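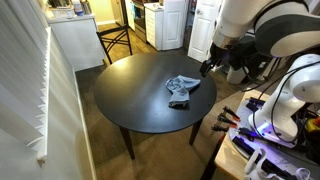 Lærke Bisgaard wrote back that the laundry trial is on schedule and that one folding spot per home is enough. I'm less sure. Malesmont has paid for 16 homes, and the plan still treats the dining table as free all day. People eat there. Denim is the weak point too: towels get folded the same day, jeans get left in a heap. I'd hold the remaining $2000 until we see the November logs from Rornard, with jeans listed separately.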